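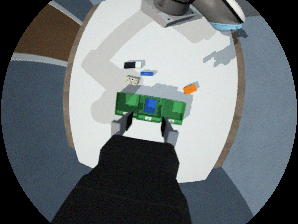
Rule Six

I wrote rule 6 myself, so I had it coming.

It says: before a held part moves, the operator states out loud what the part is. Not the part number, the part. I added it in November after a long argument with Nhung Cù, who thought our standard was already too fat at 43 pages and that talking to a simulator was a bit much. I said people get sloppy in simulators because nothing breaks. She said nothing breaks in simulators because that's what they're for. We put it to a vote and I won, and I was unbearable for a week.

So there I was at Plinow on audit day, in the operator's chair, with the gripper closed on a flat green thing and Cengiz Uçar standing behind me with the checklist.

"State the part," he said.

I looked at the screen. Green. Three raised sections, a blue square in the middle one, little white tabs along the near edge. I'd watched that thing get picked up and put down 200 times and I'd always called it "the green one."

"It's the board," I said.

"Is it?"

"It might be the tray."

He wrote something down. Cengiz has the loudest pen in Rorkby, I swear.

"Rule 6 says state," he said. "Does it allow might?"

It doesn't! I took might out in the second draft, because Nhung had put it in and I was feeling strict. The other arm stood at the far side of the table, and there were small blocks sitting out on the white – the orange one, the blue one, the one that's half black and half white – and I could have named every one of them by color and not one by what it was.

"What happens if I can't state it?" I asked, though I knew, I'd typed it.

"Part stays where it is. Operator hands over the controls and asks."

So I took my hands off the controls and called Nhung. She was eating something crunchy.

"The green one," I said. "Board or tray?"

There was a long, happy silence on her end.

"Is this a rule 6 call?" she said.

"Yes."

"An official one? It goes in the log?"

"Nhung."

"I'll have to look it up," she said, and I heard her put down her snack and start, very slowly, to turn all 43 pages.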